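New shocks on the Purnel (and I can't stop driving it)

7/11/23
Posted by the Two-Door Diary

So the shocks are in! All four of them, plus top mounts and bump stops, and the little hatchback drives like somebody took ten years off it. I've been finding excuses to go out all week. We're fully stocked on milk. I've returned library books that weren't due.

If you're new here, the car is a two-door Purnel with the small engine and the five-speed, and I've had it for 11 years. It has never been fast and it has never been fancy, but it weighs next to nothing and you can see out of every window, and I love it more than is reasonable. What it had lost, so slowly that I didn't notice, was any kind of control over its own body. Hit a dip at 50 and the nose would come up, go down, come up again and think about a third one. On the freeway expansion joints it had a sort of canter. I'd gotten used to it.

What woke me up was borrowing a friend's much newer car for a day and then getting back in mine. Ten feet down the driveway I thought something had broken!

I'd been saving for parts anyway, and my budget was $300 for the corners, which ruled out the adjustable coilovers everyone on the forum told me to buy. I didn't want it lower, I wanted it the way it left the factory, or a touch firmer. In the end I bought a set of Wateck twin-tubes, the plain black ones, with new mounts for the front. They had been on my list for ages, and a couple of people with the same car had good things to say about how they ride on bad pavement, and bad pavement is pretty much all we have out here.

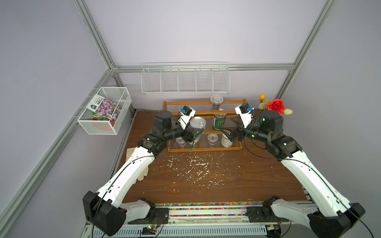 The wooden rack of cans and jars, with an arm on each side.

The rears were a joy. Two bolts on the bottom, one nut at the top behind the trim panel in the cargo area, and out they came. I had the back end finished before lunch. The old left one had no resistance left at all, you could push the rod in with one finger and it just stayed there, looking sorry for itself. The right one was a little better and also covered in oil.

The fronts took the rest of the day. I'd soaked the pinch bolts with penetrating oil two nights running and the passenger side came apart like a dream, and then the driver's side would not move. Breaker bar, more oil, heat, a cup of coffee, the breaker bar again with a length of pipe over it. When it let go it made a crack like a rifle and I was sure I'd sheared it. I hadn't! The threads were fine, though I used new hardware going back together because I never want to meet that bolt again.

A few notes in case you're doing the same car:

- Mark the camber bolt before you loosen it. A paint pen works great, a Sharpie wipes right off with the oil.
- The sway bar link has to come off the strut, and the ball end spins with the nut. Hold it with an Allen key from the front (5 mm on mine).
- Rent the good spring compressors, the ones with the safety hooks. If you aren't comfortable with springs, carry the assembled struts to a shop and let them swap them over. It doesn't cost much and there's no shame in it.
- Tighten the rear lower bolts with the car sitting on its wheels, at ride height, or you'll twist the bushings and be doing those next.
- The trim clips in the cargo area are brittle. I broke three.

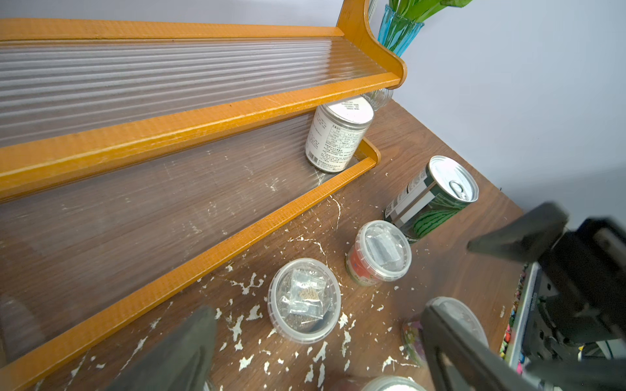 I took it for a very careful lap around the block, listening for clunks. Nothing. Then a less careful lap. Then I drove out to the county road with the big hump by the grain elevator, the one that used to launch my sunglasses off the dash, and the car went up, came down and was done. One motion! I turned around and did it again from the other side, and I think I may have laughed out loud.

The next morning I had it in for an alignment at Mavromatis, the little place behind the car wash with two lifts and a radio that only gets one station. Toe was way out (no surprise after all that) and the front camber was closer than I'd expected, so hooray for paint pens. They let me stand at the edge of the bay and watch the numbers turn green, which I could do all day. I like a shop that doesn't mind being asked questions.

I asked about tires too. Mine are 185s, the stock size, and they've got one more season in them. There's a whole crowd that goes up to a 205 on this car, and with the factory wheels it's apparently a squeeze near the strut at full lock. More grip would be fun, but I like how light the steering is now and I'd hate to lose that. If anyone has run the wider ones on the 14-inch wheels, please leave a comment, I want to know about rubbing and I want to know about road noise.

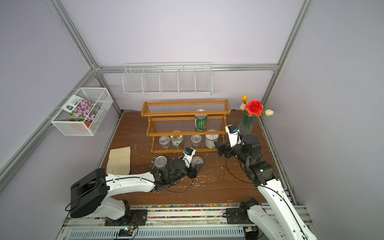
The real test was the run out to Zostdale, 161 miles each way, half of it on the river road. I know that road really well. There's a long left-hander past the boat ramp with patches on patches right through the middle of it, and in the old days I'd slow down for it because the back end would skip sideways a few inches every time. With the Watecks it just follows the road. You feel the patches, you hear them, and the car keeps its line. I got out at the far end with no sore back and an enormous grin and had a slice of peach pie to celebrate.

It is firmer, I should say. Around town, at low speed, you notice manhole covers more than before, and there's a bit of a thump over the railroad crossing on Fourth. I'm hoping it eases off as they bed in. Fuel economy was the same as ever, somewhere in the high thirties, and I wasn't trying.

One thing now bugs me. With the suspension quiet I can hear everything else! There's a buzz from the passenger door at about 2,500 rpm (speaker grille? window guide?) and the heat shield over the muffler has a rattle when it's cold. Both were surely there all along. I've ordered some felt tape and a couple of big hose clamps and I'll get to them one evening soon.

After that comes the shifter. It has bushings at the linkage that are more of a suggestion at this point, and third gear is wherever you find it. The kit is cheap and the job looks like an hour on my back under the car, and I'd like it done before the October hill drive, which I've missed two years in a row and am not missing again.

Recent posts
Cleaning a throttle body without taking the whole afternoon
Roof rack or no roof rack?
My favorite bad roads within an hour of home
Seat covers, round two
What I keep in the glove box

Contact | © The Two-Door Diary | Back to top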